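Premises Safety Inspection: Enungate Building, Ground and First Floors
Checklist and Inspector's Comments

Date of inspection: 8 January 2022
Inspected by: Dima Mansour
Accompanied by: Senthil Poduval, for the building manager
Areas excluded: roof plant, lift motor room

Each item is marked Satisfactory, Action Required or Not Inspected. Comments are given where the mark alone would not be clear to the person responsible for the work.

1. Means of escape

1.1 Final exit doors open without a key: Satisfactory
1.2 Escape routes clear along their full length: Action Required
Comment: Flattened cardboard had been left behind the door at the foot of the east stair. It was removed during the inspection. The same item was raised at the previous visit, and the collection arrangements with Skenby should be reviewed so that card does not build up between collections.
1.3 Stair nosings secure and visible: Action Required
Comment: The nosing on the second step of the east stair has lifted at the wall side. To be refixed before the stair is next used by visitors. Temporary tape is not an acceptable repair.
1.4 Exit signs legible from all approaches: Satisfactory
1.5 Emergency lighting test record up to date: Satisfactory
Comment: The monthly test is recorded and signed. The annual discharge test falls due in February and had not been booked.

2. Fire doors and compartments

2.1 Doors close fully onto the latch from any position: Action Required
Comment: Of the 11 doors tested, the door to the first floor kitchen stopped short of the latch. The closer requires adjustment. All others closed correctly.
2.2 Gaps at head and sides not more than 4 mm: Satisfactory
2.3 Intumescent strips and smoke seals complete: Satisfactory
Comment: The seal on the store door has been painted over at the head. It remains in place but should be replaced when the door is next taken off.
2.4 Doors not wedged or otherwise held open: Satisfactory
2.5 Penetrations through walls sealed: Not Inspected
Comment: Ceiling tiles could not be lifted safely without a second platform. To be carried over to the next visit.

3. Electrical and general workroom conditions

3.1 Fixed wiring certificate available: Satisfactory
3.2 Portable appliances labelled and within date: Satisfactory
3.3 Extension leads not joined end to end: Action Required
Comment: Two leads were joined beneath the window bench on the ground floor. One has been withdrawn. A further double socket should be priced by Howlader when they attend for the kitchen door.
3.4 Lighting level at work surfaces at least 500 lux: Satisfactory
Comment: Readings were taken at bench height with blinds open and again with blinds closed.
3.5 Floor coverings free from trip hazards: Satisfactory

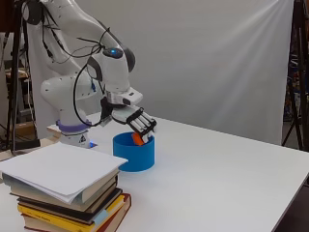

4. Shelving, storage and manual handling

4.1 Tall shelving fixed to the wall: Action Required
Comment: The bay nearest the first floor radiator has lost its upper bracket. The top two shelves were unloaded before the inspector left and are to remain empty until the bracket has been replaced.
4.2 Load notices displayed on steel racking: Satisfactory
4.3 Step stools sound, with feet intact: Satisfactory
4.4 Heavy items kept between knee and shoulder height: Action Required
Comment: Boxes of paper are stored on the highest shelf of the ground floor store. Each should be moved down. No single box should exceed 20 kg, and those above that weight should be split. 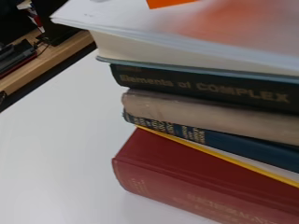
The reference collection is due to be moved to the first floor once the bracket at item 4.1 has been dealt with. Ultis will carry the crates, but the packing and unpacking will fall to staff, and the manual handling guidance should be issued to them beforehand. Books awaiting shelving should be laid flat with the largest and heaviest at the base. The five hardbacks on the white tabletop, have the thick red volume lowest. Piles should not be built up on the floor or on the treads of the stair, even for short periods.

5. Welfare and first aid

5.1 First aid box complete and in date: Action Required
Comment: Sterile eye wash has expired. Replacement to be ordered.
5.2 Accident book available and stored securely: Satisfactory
5.3 Hot water at kitchen tap controlled: Satisfactory
5.4 Toilets clean, ventilated and lockable: Satisfactory
Comment: The extractor in the ground floor toilet is noisy but works.

6. Summary of actions

Immediate: items 1.3 and 4.1.
Before the end of February: items 1.2, 2.1, 3.3, 4.4 and 5.1, together with the booking noted at 1.5.
Carried over: item 2.5.

Mr Poduval has received a copy of this checklist. Completed actions should be entered in the building log with the name of the person who carried out the work, and receipts or certificates should be kept with the entry.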